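Subject: Re: [sallow-makers] Table cover for the back room, what did you end up using?
Date: Tue 6 July

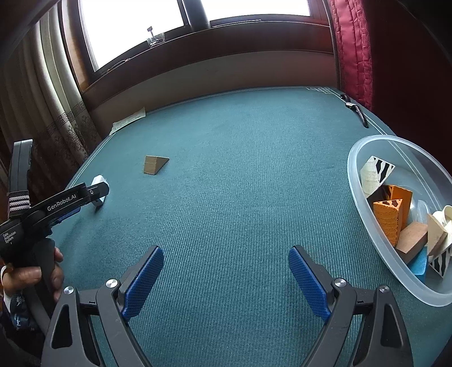
Photo: Hawi Wako

Hi all,

Catching up on the list after a weekend away, so I'm answering two messages in one go.

> We have a folding table with a slick top and everything slides off it,
> wood blocks, rulers, you name it. Somebody mentioned a ribbed cloth a
> while back. Does it stay flat? And does it wear through where people
> lean on it?
> Also still looking for door wedges if anyone is cutting some.

So yes, I'm the ribbed cloth person! Mine is the teal-green one with the fine diagonal rib, more like carpet than like a tablecloth, and it has a thin light trim line running around the edges with a little key pattern near the corner. I nearly bought the plain one from Donati and I'm glad I didn't — the trim turned out to be handy for lining up paper (when I remember to, the sheet at the back of mine is sitting right across it).

Does it stay flat? Mostly. I rolled mine instead of folding it, and it lay down fine after one night under a stack of books. The cheap Eltell one I had before never lost its creases. I can't say much about wear yet, as I've only had this one since September, but the spot where I rest my elbows looks the same as the rest to me. Crumbs and sawdust do get down in the ribs, so keep a stiff brush handy.

Now, wedges. The wooden one on the table is my usual pattern, a plain triangle with a sloped face and square ends. I sand the slope with 120 and leave the end grain alone, life is short. If you want yours to grip on tile, glue a strip of rubber underneath. I have enough offcuts for 3 more, so write to me off list if you'd like one and tell me how big the gap under your door is.

Oh, and does anyone still have the Zurnholm catalog? I want to compare their trim before I do the second table.

Hawi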